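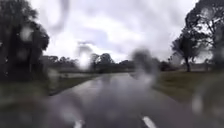

We've got two nights at the Rastham lodge in March and I can't decide between the forest cabin and the main house. The cabin is £59 more. My husband hates driving on wet roads with dark trees close in on one side, so is the last stretch bad after rain? Also, do they feed you if you turn up late?

Hauwa Isah

**Bujar Kadrić**

Cabin, every time! We had deer right by the steps at breakfast and I'd go back tomorrow.
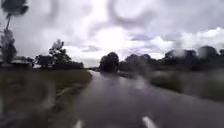

What time does the kitchen close? Last orders are at nine, but ring ahead and they'll leave soup and bread in your room.

The main house is fine too, just noisier (the bar is under the front bedrooms).
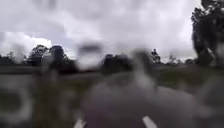 Ask for a cabin at the back if you can, they're the ones with the little stove. Logs are extra, which annoyed me a bit.

**Briggs**

never stayed in the cabins. main house was £218 for two nights with breakfast, bed a bit soft
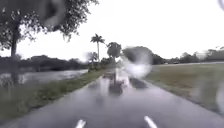

drive was ok, we went slow. bring wellies for the hide, and cash for the guided walk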